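Small parts and where to keep them

I repair small things at home: lamps, toys, the zipper of a bag, sometimes a radio. For many years my biggest problem was not the repair, it was the searching. A screw of the right length was always in the house, but never in the place where I looked. These are the habits which helped me. Most of them cost nothing.

**Start with one tray, not with a cabinet.** My neighbor Lyle Mercado bought a cabinet with 40 little drawers before he sorted anything. He filled seven of them, and the others are now full of receipts and old batteries. Take one tray with shallow compartments and work with it for a month. After this you will know what you really use.

**Choose shallow before deep.** In a deep box the small washers go to the bottom and you must dig with your nail. In a shallow well you can push the piece with one finger up against the wall and lift it over the edge. For long things, like drill bits, a deep box is fine.

**Choose a light color for the tray and a dark color for the table.** Black screws on a black plastic are very hard to find in the evening. A white tray shows everything inside it, and a dark surface under it shows the bright parts which jumped out. I use an old dark cloth when I work on the kitchen table.

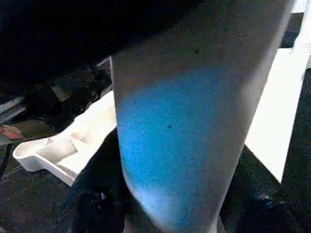

*White plastic tray with shallow compartments, on a dark surface.*

**Look at the rim.** A raised rim keeps the parts inside when you push the tray a little with your elbow. Rounded ends are also better for me, they don't catch on the sleeve. If your tray has a flat edge, a strip of soft tape along it does almost the same job.

**Put the tray at an angle.** This advice is from Subira Mfinanga, who sews. Turn the tray so that the end you need is near your working hand. When the tray is straight in front of you, the far compartments are always behind the thing you are repairing.

**Fill from one side, in the order of the work.** When I open something, the first screws go in the first compartment, the next ones in the second. To close it again I go backward. Please do not mix two repairs in one tray, even if there is free space.

**Do not fill to the top.** Half is enough. When a compartment is full, the ridges no longer separate anything and one small bump makes soup of it.

**Washing.** Empty it completely, then warm water, a drop of dish soap and an old toothbrush for the corners. Do not use the rough side of the sponge on a glossy plastic, it will become dull and hold the dust. Dry it upside down on a towel overnight, and only then put metal in it.

**Labels.** I tried paper labels inside the compartments and they came off in the first washing. Now I write on masking tape and put it on the outside of the rim. Kwesi Sulemana draws the tray on a card and keeps the card underneath, it is good if your handwriting is big like his.

**What to do with the leftovers.** I have one jam jar for parts I don't recognize. Every November I pour it out on a newspaper, keep what I can name, and take the rest to metal recycling.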